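**How does a robot practise without breaking anything?**

Hello! I write the code that tells a robot hand where to go, and I have the best excuse in the world for playing on a computer all day.

My robot does its practising in a pretend world called a simulator (ours is called Galtance, don't ask me why). If it bumps into a pretend table, so what? I press a key and off we go again!

Every go has 3 steps. First the software looks, and works out which bit of the view is the toy and which is only wall. Then it plans a path for the hand. Then it moves, a teeny bit at a time, checking as it goes. Looking is the tricky one. Would you know how far away a cup was with one eye shut? Try it!

My friend Domnica set up 631 practice goes in January, each with things in slightly different places. I watched 173 of them and ate a lot of biscuits.

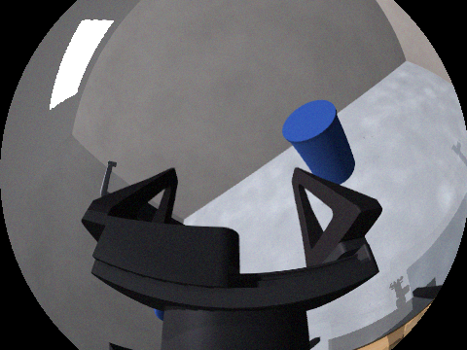

*Inside the simulator: fingers wide open, and the blue cylinder isn't between them.*

So what should the code say next? Close the fingers now and they'd pinch thin air. Have a think about which way you'd move the hand, then draw me your plan with arrows.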